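Ticket 1071: Label printer drops off network overnight
Status: Closed
Opened by: Vilgot Tangen, Plerberg warehouse
Assigned to: Tariq Zaidi
Priority: Normal
Opened: Monday, October 3, 2022

Vilgot Tangen wrote:

The label printer at packing bench 2 is offline every morning when we open. The front panel says Ready and the network light is on, but every computer in the building shows it as offline. If I turn it off and on again it works for the rest of the day. This started in the last week of September. The same model at bench 1 has not had the problem. Both are plugged into the same switch under the stairs.

I have already swapped the network cable with the one from bench 1. No change. I also turned off sleep mode in the printer menu, as the Pivari help page suggests.

Tariq Zaidi wrote:

Thanks. Please hold the feed button for 10 seconds and print the configuration page, once while the printer is working and once in the morning before you restart it. I need the IP address, the gateway and the firmware version from both pages.

Vilgot Tangen wrote:

I have printed both pages. The firmware is the same on each. The IP address is different. When it works, the address ends in 32. This morning it ended in 118. I didn't change anything between the two.
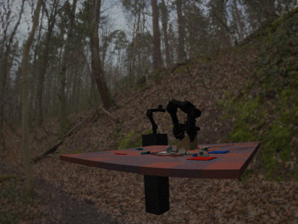 Tariq Zaidi wrote:

That explains the restart. The print queue on the server points at the address ending in 32. The printer is set to get its address automatically, and sometime in the night it is being handed a different one. When you power cycle it, it goes back to the old address and the queue finds it again.

What I don't know yet is why it gets two different answers. Was any network equipment added or moved in September? Please include anything small, such as a wireless extender or a spare router used to get more ports.

Vilgot Tangen wrote:

The Lurkov people were in to fit the new time clock by the back door. I looked behind it and there is a small white router screwed to the wall. The time clock and the break room computer are plugged into it, and a cable runs from it to our switch. It wasn't on the work order.

Tariq Zaidi wrote:

Please leave it plugged in for now so the time clock keeps working. I logged in remotely and its address service is turned on, so you have two devices giving out addresses on one network. Bench 1 was never affected. Its address was set by hand when it was installed.

Changes made today:

Turned off the address service on the white router. It now acts as a plain switch.
Reserved the address ending in 32 for the bench 2 printer on the main router.
Cleared 2 stuck jobs from the bench 2 queue on the server.
Restarted the printer and sent a test label from the Baloch shipping program.

The test label printed. Please don't restart the printer tonight. Check it in the morning before anyone touches it and tell me what address it shows.

Vilgot Tangen wrote:

Checked first thing. Online, address still ends in 32, first label printed normally. The time clock is fine too. The break room computer had no internet until I restarted it.

Tariq Zaidi wrote:

The break room computer was still holding its old address. It should be fine from here. I'll leave the ticket open through the end of the week.

Vilgot Tangen wrote:

No dropouts all week. OK to close.

Resolution: Second address server on local network disabled. Address reserved for printer. Site notes updated with the location of the router behind the time clock.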